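Hand-held gripper recording, good practice

Hand-held gripper recording is the business of walking around with a robot's fingers in your own hand and doing ordinary chores with them, so a robot can learn from the footage later. I've been keeping this article going for the Wildale wiki for a while now, and I'll say up front that there's no official rulebook I can point you to. What we have is house rules. Ours started as a page of scribbles by Radek Sýkora, got typed up by Davoud Shokri, and has been argued over ever since (mostly the bit about sleeves, see below).

Where the rules came from

The first version was written for the Soddale sessions in January and it was really just a list of things that had gone wrong. Clips where you couldn't tell which tool had been used. Clips that started with the fingers already closed. One very long clip of a ceiling! Marek Bednárik went through 3552 clips by hand and threw out 115 of them, and almost every rule here goes back to something in that pile. The Hinojosa group took our list and made it stricter, and we've since borrowed a few of their changes back. The current version is dated Monday, October 30, 2023.

Labeling the tool

Every gripper gets a number and a code sticker on the housing, and both stay on for good. If a sticker peels, the gripper is out of use until it has a new one with the same number. Don't swap housings between sessions. I did this once, thinking I was being helpful, and Sang-wook Sun spent two days untangling which clip belonged to which set of fingers. Sorry again.

Before you start

Wipe the lens. Open and close the fingers all the way five times and watch that the tips meet. Check that the finger mounts are tight, but don't crank on them, the threads are softer than they look. Then ask whoever lives or works in the room what you can film and what you can't. Mail, prescriptions, family photos and screens get put away or turned over first. Ordinary clutter stays! A tidied-up room teaches very little, and I will die on this hill.

Clothing and hands

Our rule used to be plain sleeves only. Radomír Doležal pushed to drop it and I think he was right. People wear what they wear, and patterned sleeves are fine as long as they're snug enough to stay out of the fingers. Loose cuffs, dangling bracelets and lanyards are still out. Keep your free hand doing whatever it would normally do.

Working with fabric

Cloth is where most of the arguments happen, so it gets its own section. Bedding, cushions and covers all behave a bit differently and the same grip won't suit every one of them.

1. Come in slowly and let the tips touch the fabric before you squeeze. Aim for a seam or a fold when there is one, it gives the fingers something to hold.

2. Keep the tips in view the whole time they're on the cloth. If the fabric bulges up toward you, change your angle and leave the grip where it is.
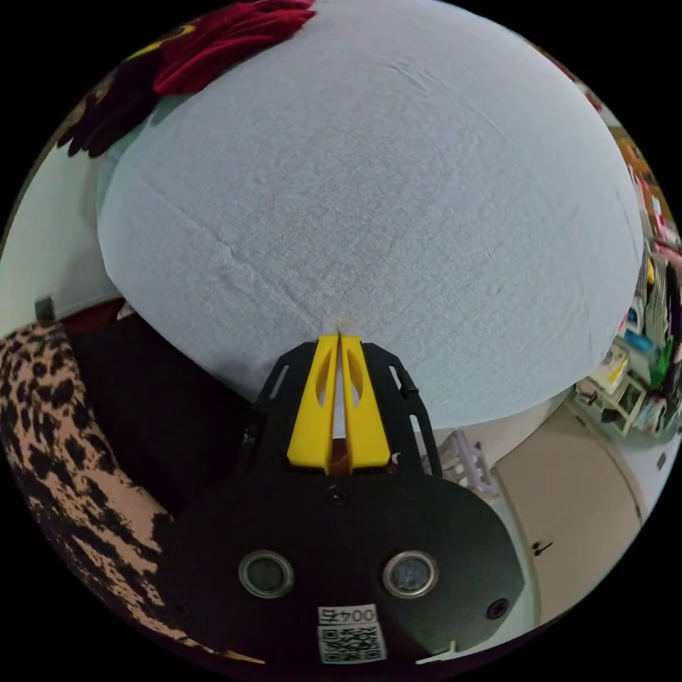 3. Let go fully before you move to the next spot. Dragging a half-closed gripper across a cover makes a clip that's hard to label, and it can snag.

4. If you lose the fabric, carry on and pick it up again. Missed grabs are worth keeping, and the Firura people ask for them specifically.

Length and storage

We cap a session at 200 clips per person per day. Past that your wrist gets lazy and it shows. Copy everything off the same evening, write the gripper number in the log, and keep the card untouched until somebody else has opened the files.

Still being argued about

Whether to talk while recording. Whether left-handed sessions should be logged separately (I say yes, Marek says it's in the footage anyway). What to do about pets.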